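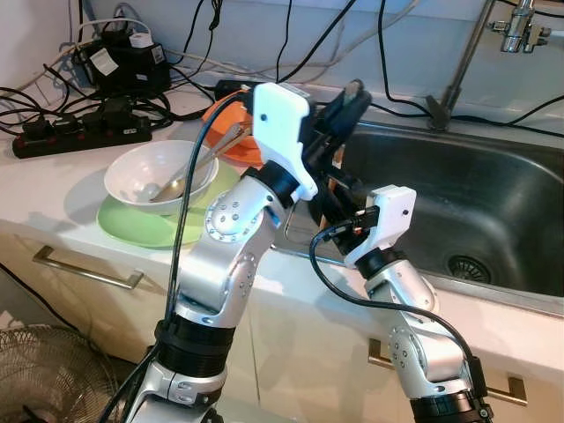

**Figure 3.** The two-arm unit at the staff kitchen sink in Oscombe. The left gripper reaches over an orange bowl; a white bowl and spoon sit on a green plate to the left.

### 4.2 What changed for the kitchen staff

The Oscombe kitchen gave us our liveliest results. Before the arms were fitted, clearing crockery was shared out by rota, and most of the 13 staff we interviewed named it as the job they would gladly lose. By the end of the trial the arms had logged 2,000 pick-ups of bowls, plates and cutlery (Figure 3), and the rota had been rewritten twice by the staff themselves!

We were delighted by how quickly people made the work their own. Deisy Villca, who ran the early shift, began leaving bowls further apart on the counter so that the grippers had room to close, and within a week her colleagues did the same. Spoons remained a sore point. Staff still stepped in to free them, and several told us this felt like "minding a keen trainee".

Time saved went mainly into food preparation, though two people missed the chat at the sink, a loss we had not thought to measure. Valentini's interviews at the Mosquera site, begun in January, raise the same point, and we return to it in Section 5.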